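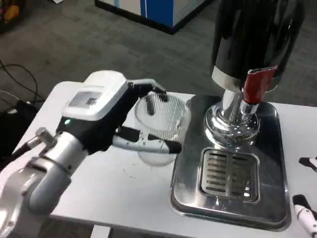

Ticket: Beverage cell, cup handling near tap: grip and drip tray clearance rules
Site: Kendthorpe
Opened by: Gintarė Lepik
Assigned to: Rainer Hinrichs
Opened: October 19, 2021
Priority: Medium
Status: Closed, work instruction updated

Problem

Clear plastic cups are being deformed at the rim during the move to the tap. In a run of 40 transfers, 14 cups had a visible crease at the upper finger contact point. No cups were dropped. The controller logged no fault on any of the 14, so the operators had no reason to stop.

Second problem, possibly related: two contact events between the hand and the drip tray on approach. Both ended in a protective stop. Restart was done from the pendant each time without an entry in the cell log.

Steps to reproduce

1. Load the standard cup program, tap station.
2. Place an empty cup at the pick position.
3. Run the transfer at normal speed.
4. Hold before the cup passes over the tray edge and inspect the rim.

Comment, Rainer Hinrichs

Checked the grip settings first. The force limit in the active recipe is 66 percent. The approved recipe for thin-wall cups is 40. The change is in the controller history but has no change request attached. Under the site rule, any change to force, speed or a safety-related position needs a request and a second signature before the recipe is released to the cell. Whoever made it, please add the request after the fact so the record is complete.

Set back to 40 and repeated the run. No creases. An empty cup holds fine at this value. I have not tested a filled cup.

Comment, Wolfram Vogler

The change was mine. The filled cups were slipping at the thumb on the return move and I raised the force to get through the afternoon. Request added. I would rather keep two recipes, one for empty and one for filled, and switch after the pour. One value for both will always be wrong for one of them.

Comment, Gintarė Lepik

Agree on two recipes. Both have to be listed in the risk assessment, with the maximum force stated for each. The assessment on file covers one recipe only.

On the tray contacts: the approach path was taught with the tray in its old place. It was moved toward the tap base after cleaning and nothing marks where it belongs. Please fix the tray location before teaching the path again, otherwise we will be back here after the next cleaning.

Comment, Rainer Hinrichs

Tray location is now set with two corner stops. Path taught again at reduced speed, then checked at normal speed with the guard zone active. Approach comes in level from the side and stops short of the raised rim. The cup is lifted before it crosses.

Filled recipe tested with water. Slip at the thumb is gone after cleaning the fingertip pads, at a lower force than Wolfram was using. Value is in the request. Pad cleaning was missing from the daily check, so I added it.

Comment, Mariann Tóth

Reviewed for release. Three points:

Restart after a protective stop must be logged with the cause. A restart with the cause left blank is treated as a missed entry.

Nobody reaches between the hand and the tap while a program is held. Hold is not a safe state for access. Use the stop and confirm it on the pendant.

The second hand stays at its parked position during any force test at the tap, and the tester confirms this before starting.

Work instruction and daily check sheet reissued. Old copy removed from the cell binder.

Resolution

Cause of rim damage: unapproved force setting in the empty cup recipe.
Cause of tray contact: tray moved, path not taught again.
Actions: separate empty and filled recipes, corner stops for the tray, pad cleaning added to daily check, risk assessment revised.
Open item: operator sign-off on the new work instruction, owner Wolfram Vogler.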